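**Housekeeping and Household Services, Unit 4: Entryways and Shared Storage**
Instructor: Huw Gape

This unit considers how the entry area of a home or small lodging is planned, furnished and kept in order. Students should read the Varkidik case before class and bring their written notes.
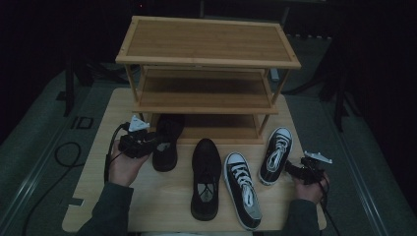
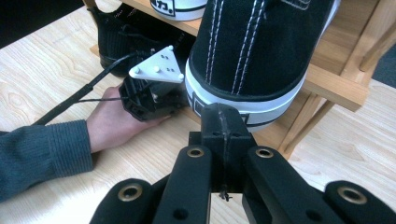

*Figures 4.1 and 4.2. Black shoes and a light-colored shoe rack.*

**1. Purpose of the entry area**

The entry area receives people, holds outdoor items and limits the dirt carried into other rooms. In a small residence these tasks often share one narrow space, and storage must be planned before decoration.

**2. Clear passage**

For the purposes of this course, a main passage should keep a clear width of 90 cm. Measure at the narrowest point, with doors open and furniture in place. Coats on hooks are part of the measurement – students frequently leave them out.

**3. Open and closed storage**

Open storage allows air to reach damp items and is simple to clean. Closed storage gives a tidier appearance but requires regular airing. The Varkidik guest house used closed cabinets on all 3 floors and later replaced those nearest the street door.

**4. Care schedule**

- Daily: sweep the floor and shake out mats.
- Weekly: wipe shelves with a damp cloth, then dry them.
- Monthly: empty all storage and inspect for mold.

**Assignment**

Prepare a floor plan of one entry area, with a care schedule. The assignment is marked out of 100 and is due on 20 February 2025. Questions concerning measurement should be directed to Przemysław Kubiak, who supervises the drawing room.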